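Rutow Fiber Sorter – Operator Guide

Section 6: Setting up a sorting run

Read this section before you start a run with a new type of textile waste. It covers preparing the feed, making a reference set, setting the sort rules and checking the first bale. For daily cleaning, see Section 9. For lockout, see Section 2.

6.1 Before you begin

You need:
Operator login (level 2 or higher)
White reference tile, in its case
Feed sheet for the lot
21 sample pieces from the lot, each at least as large as your open hand
Empty bale carts at every outlet you plan to use

Note: The sorter reads the surface of a piece only. Coated fabric, laminated fabric and garments with a full lining can be read as the wrong fiber. Pull these out at the pre-sort table and send them to hand grading.

6.2 Preparing the feed

1. Open the bale and let the material loosen for at least one shift. Tightly pressed pieces travel through the reader in clumps.
2. Remove shoes, belts, hangers and anything with a battery.
3. Check pockets and closed compartments. Coins and keys will pass the reader and end up in the shredder line.
4. Set damp pieces aside. Moisture lowers the signal for cotton and viscose more than for polyester, so a damp blend may be reported with too little cotton.
5. Enter the lot number from the feed sheet on the Lot screen and press Save.

CAUTION: Do not reach past the yellow curtain while the belt is moving. If a piece is caught, press Stop, wait for the belt light to go out, and follow the lockout steps in Section 2.

6.3 White reference

Do this at the start of every shift and after any lamp change.

1. Let the lamps warm up. The lamp symbol changes from amber to green.
2. Wipe the tile with the dry cloth from its case. Do not use alcohol or glass cleaner.
3. Place the tile in the recess with the engraved side down.
4. On the Reader screen, press White, then Start.
5. When the screen shows Done, take the tile out and put it back in its case.

If the screen shows Low signal, clean the reader window and repeat from step 2. If the message returns, change both lamps as a pair.

6.4 Making a reference set

The sorter comes with the Givorix base library, which covers cotton, wool, polyester, nylon, acrylic, viscose and the common two-fiber blends. Make your own reference set when a lot contains something the library handles badly – heavy workwear is the usual case, along with very dark dyes.

1. Lay out the 21 sample pieces and write the known fiber content of each on the sample form. Use lab results where you have them. Sewn-in labels are often wrong and should not be the only source.
2. On the Library screen, press New set and type a name. Use the lot number and your initials.
3. Place the first piece flat under the reader head, outer side up, with no seam or print under the spot.
4. Press Read. Turn the piece a quarter turn and press Read again.
5. Choose the fiber content from the list and press Keep.
6. Repeat for the other pieces.
7. Press Close set. The sorter checks the readings and marks any that disagree with the rest of their group.
8. Read marked pieces again or delete them.

Note: A set can hold up to 1,000 readings. Old readings are not removed automatically.

6.5 Sort rules

Each outlet has one rule. The rules are checked in order from outlet 1, and a piece leaves at the first rule it meets. Put narrow rules first. If "any cotton" stands ahead of "cotton over polyester," the second outlet will stay empty.

The last outlet has no rule and takes everything left over. Leave it that way. Its cart fills faster than the others on mixed lots, so check it more often.

6.6 Checking the first bale

1. Run the belt at low speed until the first cart is full.
2. Take 6 pieces from the cart, from different depths.
3. Read each one by hand on the Reader screen.
4. If all of them match the rule, go to normal speed. If one does not, read another 6. If two or more do not match, stop the run and return to 6.4.
5. Write the result on the feed sheet and sign it.

Keep the signed sheet with the bale until it ships. The receiving plant may ask for it.

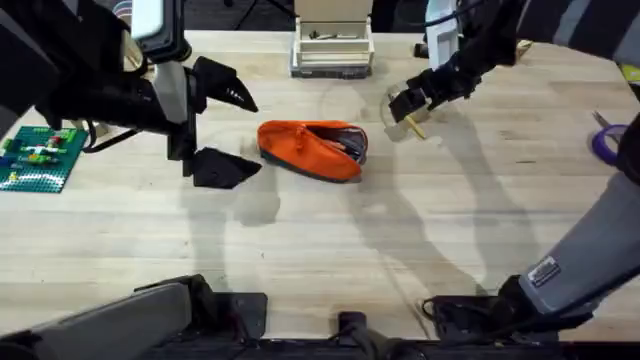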